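About Jumance

Jumance is a small practice for parents who are expecting, or who have a baby or toddler at home. We help families to find a daily rhythm with feeding, naps and the first months back at work. I am Luuk Desmet and I started it after I stayed home with our twins. Before, I was a pediatric nurse for 6 years.

In the beginning it was only me and a telephone. Now we are three consultants, and more than 800 families have followed one of our programs. Most come to us by a friend or by their midwife.

We do not believe in one schedule for every child. In the first talk we mostly listen -- what a normal day looks like, who is helping, what you have tried already. After this we write a plan together, and we call you in the evening at 8:30, when the little ones are usually in bed.

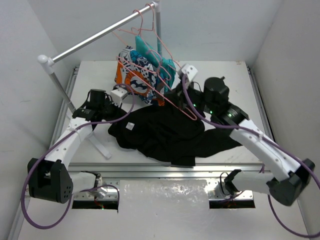 Our programs

Gretenness is our course for the last weeks of pregnancy. It has six meetings in small groups, and partners and grandparents are welcome also.

Simitero is for parents who return to work. We look at the mornings, the handover at daycare and the pumping breaks, and we can write a letter for your employer if you wish it.

The Michiels Library is named after our first landlady. It has 200 books and games which you can borrow for three weeks -- a little longer is no problem, only send us a message. New families can start every month except August.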